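Gramano: a catalogue of small household things

README for the Gramano collection, second release
July 2, 2022

Welcome! Gramano is a catalogue of the small stuff that gathers at the bottom of drawers, toy boxes and bathroom shelves: brushes, cups, soft toys, plastic animals, odd bits. We write down what each thing is, what colour it is, what it feels like and which words people use for it. If you have ever wanted a tidy list of untidy objects, we made one and we love it.

The collection is kept by Flor Villanueva (objects and wording) and Rigoberto Villca (tables and checking). Please do write to either of us through the Gristodetti project page, even if it's only to tell us that your family calls something by a better name. We collect those too.

What you get

objects.csv — one row per object, 495 rows in all
names.csv — every name we have heard for an object, with the one we settled on marked "main"
groups.csv — the small mixed heaps we call handfuls, 137 of them
notes.txt — loose remarks, second thoughts and a few arguments

The files are plain text with commas between the fields and open in any spreadsheet program. Colours are written out as words, so you will find "dark green" and never a code.

How we name colours

This took us longer than anything else in the project and we still enjoy arguing over it. The first word is always how light or dark the colour is (pale, dark, or nothing at all), and the second is the colour itself. Two colour words joined by a hyphen mean the thing sits between the two. Yellow-green was the hardest of the lot! Flor says yellow, Rigoberto says green, and the hyphen has kept the peace for two releases now.

If an object has several colours, we list the largest area first and put the rest in the field other_colours. Handles count as part of the object. Labels and price stickers don't.

Kinds of object

The field kind holds one of these:

grooming — brushes, combs, hair clips
drinking — cups, beakers, mugs
soft_toy — anything stuffed or plush
hard_toy — plastic and rubber figures, cars, blocks
kitchen_small — spoons, lids, pegs for closing bags
piece — a part of something, or a thing we can't place

"Piece" is the kind I'm fondest of (Flor writing). Every house has pieces. There were 72 in the first release and we managed to find a proper home for 15 of those, mostly thanks to readers who knew at a glance what they had come off.

Handfuls

A handful is a few objects from different kinds put down together in one bin, just as they land. They are much more fun than single objects, and harder to write up as well, with a fin over a brush and a tail over a cup. For each handful we record the members, which one lies on top, and anything that is partly covered.

The one we use for trying out new wording has a brush with a solid blue handle, a slender dark green toy reptile, an orange plastic cup on its side and a pale yellow-green plush sea creature. We have gone back and forth over that last one (dolphin? shark?) and names.csv keeps both. There is a small pale yellow-green piece in with them too, down as "piece", naturally.
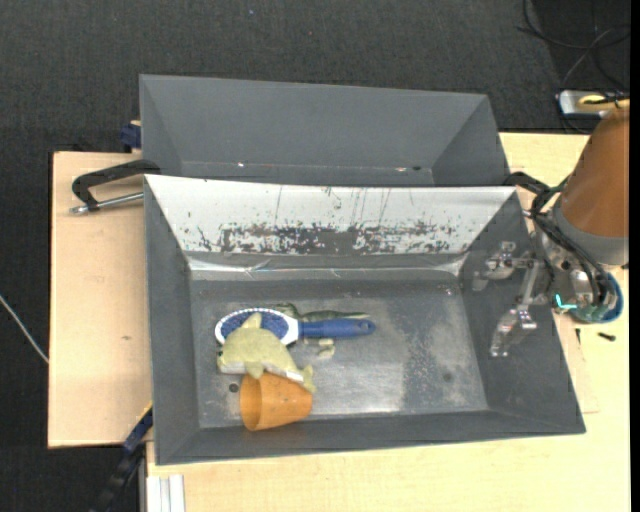 Writing up a handful

1. Start with the object that has nothing lying over it. In the row for our wording handful that is the plush.
2. Go on to whatever it touches or covers. Write "partly covered" and name the part, such as "lower part of brush head".
3. For anything long and thin, say which way it points. Handles and tails are both good for this.
4. For a cup, say whether it is standing or lying, and which way the mouth faces.
5. Put small pieces last. Look twice, they are easy to miss!
6. Leave the bin out of it. Scuffs, scrapes and holes go in notes.txt if you feel strongly about them.

Known gaps

Soft toys are over-represented, and we are not very sorry. Glass is missing altogether. Most names in names.csv are British English, with a small set of Spanish ones from Rigoberto's side that still need their accents checked. Sizes were left out of this release and should come back in the next, which we are calling Etetti.

An older list, Cusi, used "toy" for soft and hard toys alike. If you are moving over from it, you will have to split those rows by hand. It's a pleasant job with a cup of tea.

Using and adding

Use the tables however you like, and mention Gramano by name if you publish anything from them. New objects are very welcome — send one row per object, filled in as far as you can, and leave a field blank if you are unsure. The next batch of additions goes in at the end of July.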